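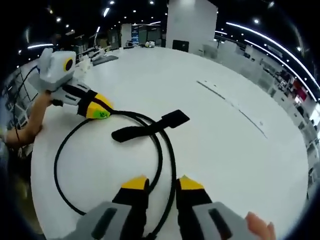

Duas pinças manuais de pontas amarelas, uma delas com lente preta e anel amarelo.

Desporto > Golfe > Regulamentos

Gamberg limita bolas perdidas a cinco minutos de paciência

O clube de golfe de Gamberg publicou em março de 2018 um aditamento ao regulamento local que proíbe os sócios de discutir com o marcador depois de assinado o cartão. O texto tem 24 artigos, para um campo que continua a ter 18 buracos.

A medida surge depois do Troféu Rurnine, em que uma pancada de penalização no 17 rendeu 40 minutos de debate e três versões do mesmo lago. Aurelio Bustamante, diretor de prova, diz que leu as 85 reclamações recebidas. «Algumas até falavam de golfe», comentou.

O novo regime entra em vigor em julho, a tempo da Taça Sundaram. Os recursos custam 24 euros, não reembolsáveis.

Relacionadas
Taça Sundaram abre inscrições
Flasix renova patrocínio ao circuito sénior
Green do 9 reabre, mais inclinado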